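Household Objects and Their Keeping
Handout 2: The box, the shelf and the claim that sorting is simple

Most tidying manuals start from the idea that every object belongs to one category. I'd ask you to doubt that before you read any further. 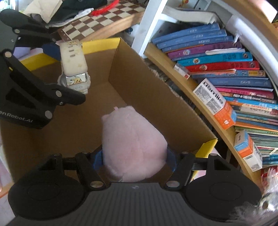
The Clemance method, which several of you cited last term, gives four headings: wear, play, read, discard. Try it on a child's watch with a cartoon face. It goes on the wrist, so it is clothing, or it tells the time, so it is equipment, or it came out of the toy box and will go back there whatever the label says. The manual devotes 74 pages to folding and doesn't mention watches once.

Soft toys are worse. Clemance says to keep only those "in use". In use by whom, and how often? A plush that spends the year at the bottom of a cardboard box may still be the one thing that mustn't be thrown out.

Then there is the flat surface problem. A chessboard is for chess until somebody puts clothes on it. The top of a bookshelf holds an open book, and the reader may be coming back to it or may have given up. Thân's notes on shared rooms are better here, though I don't believe the claim that around 40 objects is the right number for a child's room. No method is given for the count.

Open boxes: quick to fill, easy to see into, poor for anything small. Lids help with dust and with very little else.

For the seminar in September
Read Thân, the chapter on shelves. Skip the Vokadura catalogue, it is advertising.
Choose one box at home and write up to 1,000 words on what is in it and why. Don't tidy it first.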